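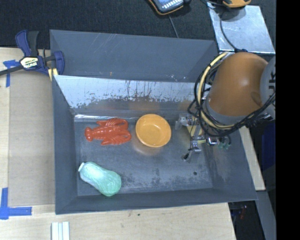 おもちゃの修理と貸し出しをやっている「Nostari」の作業場にお邪魔してきました。前から気になっていた場所なんです。ドアを開けたら、もう棚という棚がおままごと道具とぬいぐるみで埋まっていて、取材なのに最初の十分くらいはただ見て回ってしまいました(すみません)。

迎えてくれたのはアンドル・ラカトシュさん(Andor Lakatos)。ここを始めて7年になるそうです。「最初はキッチンの隅でやってたんですよ。妻に鍋を返してくれと言われて、それで部屋を借りました」と笑います。

私がまず聞きたかったのは、金属の箱のこと。普通はかわいいカゴとか布の袋に入れません?

「布は洗うのが面倒でね。金属なら拭けば終わりです。傷だらけになりますけど、傷は気にしません。音がするのもいいんです。プラスチックのものを入れると、カランと鳴るでしょう。ひびが入っていると音が鈍いから、すぐわかる」

へえ、と思って私も赤いロブスターを借りて、そっと落としてみました。いい音! ハサミが二つ、ちゃんと前に伸びていて、尾びれは扇みたいに広がっています。ラカトシュさんいわく、貸し出しでいちばん帰ってこないのがこの手の海の生き物だとか。「お風呂に連れて行かれて、そのまま家族になるんです。延長の電話が来たら、もうあきらめます」

オレンジのお椀は、もともと何かのセットだったもの。相方のスプーンはとっくに行方不明で、今は単品で貸しているそうです。「お椀は強いですよ。帽子にもなるし、船にもなる。値段をつけるなら70フォリントですけど、働きぶりはその何倍もあります」

で、どうしても聞かずにいられなかったのが、薄いミントグリーンのあれ。瓶なのか、ナスなのか。

「それ、みなさん聞くんです。僕はナス派。デジェーは瓶だと言って譲りません」

ちょうど奥から出てきたデジェー・マヨルさん(Dezső Major)にも確認しました。「瓶です。先が白いでしょう、あれは栓ですよ」。即答でした。台帳ではどうなっているのかと見せてもらったら、番号371、品名の欄は「緑」。なるほど、それで丸く収まっているわけですね。ちなみに私は、つやつやしたお尻のほうを見てナスに一票入れました。

台帳に載っているのは今300点を超えたところ。置き場所が足りなくなって、春までに作業台をもう一つ入れたいと話していました。候補はProlwoodの明るい色の木の天板。「金属の箱を引きずるから、すぐ跡がつくと思います。でも木の机は跡がついてからが楽しいので」とラカトシュさん。マヨルさんは「敷物を敷けばいいのに」と小声で言っていました。

片付けのコツも聞いてみました。種類では分けないそうです。色でも分けない。「分けると、子どもが自分で選ばなくなるんです。箱にごちゃっと三つか四つ入れて渡すと、勝手に話が始まる。ロブスターがお椀に入って、ナスを食べに行くとか」

「瓶を飲みに行くんだよ」とマヨルさん。

帰りぎわ、うちの引き出しで眠っている木のコマを見てもらえるか相談したら、午後3時以降ならいつでもどうぞ、とのことでした。軸がぐらぐらなんですよね。来月、持って行ってみます。

最終更新:3月

関連記事
・Tronbridgeの古道具市で見つけた小さな食器棚
・積み木の角を丸くする、やすりの選び方
・ぬいぐるみの洗い方、乾かし方
・木の天板の手入れをProlwoodの工房で習う

お問い合わせ | © 編集室 | ページの先頭へ戻る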